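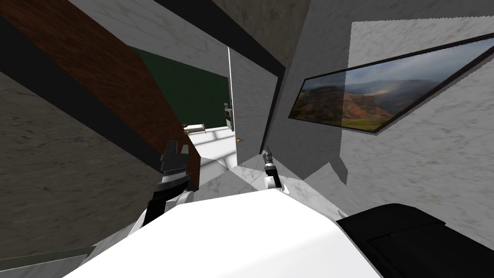
**Can you see Saturn's rings with the Edska 56?**

You can, on any reasonably steady night, using the shorter of the two eyepieces in the box. They'll be small, and you won't be picking out fine gaps in them, but there is a planet with a ring round it and it looks just like it does in the books.

## Edska 56 tabletop telescope

I get asked that Saturn question more than any other, so it goes first. I've been selling small telescopes from the shop in Brosholm for 18 years now and the Edska is the one I end up putting in people's hands when they say they'd like to look at space but don't want a great big tube living in the hallway.

It's a little refractor, 56 mm across the front lens, on a squat mount that sits on a garden table or a wall. No motor, no app, no batteries apart from the tiny one in the red dot finder (and do switch that off when you've finished - I have killed more of those batteries than I care to admit).

### What I've seen with mine

The Moon, endlessly. I'm a bit of a bore about the Moon! Go a few days either side of half, when the shadows are long, and follow the line between light and dark. The craters down in the south are so crowded together that I lose my place every time.

Jupiter's four big moons are easy, and if you draw where they are and go back out before bed you'll often find one has shifted. Mars is a harder sell. Most of the time it's a small orange dot in a telescope this size, and even when it comes close you're doing well to catch a pale polar cap. If you've been looking at rover pictures all week it's going to feel like a let-down, so start with something else and come back to it.

The Pleiades are lovely in it, better than in my big scope, where they don't fit.

### In the box

- Edska 56 tube with dew cap
- Tabletop mount with slow-motion handle
- Two eyepieces, low and medium power
- Red dot finder and battery
- Star diagonal
- Printed Moon map (mine has tea on it, yours won't)

### The numbers

| | |
|---|---|
| Aperture | 56 mm |
| Focal length | 436 mm |
| Eyepiece fitting | 1.25 inch |
| Suggested from age | 8, with a grown-up |

### Extras worth having

The Dobre carry bag fits the tube and mount together with room for a flask. I'd also get the Dridard Moon filter if you think you'll be looking near full Moon, when it's bright enough to make your eye water. Skip the high-power eyepiece for now. On this size of tube it mostly gives you a bigger, dimmer blur, and I'd sooner you spent the money on a decent folding stool.

### Please read this one

Never point it at the Sun. I don't sell a solar filter for this model, so it's a night-time telescope, and the caps go on if you leave it outside in daylight.

### Ordering and returns

We post twice a week, more often from October when it all gets busy. You've got 30 days to send it back if you don't get on with it. Put the tube in its foam first, and pop the eyepieces back in their own pots - they rattle about otherwise and come back scratched.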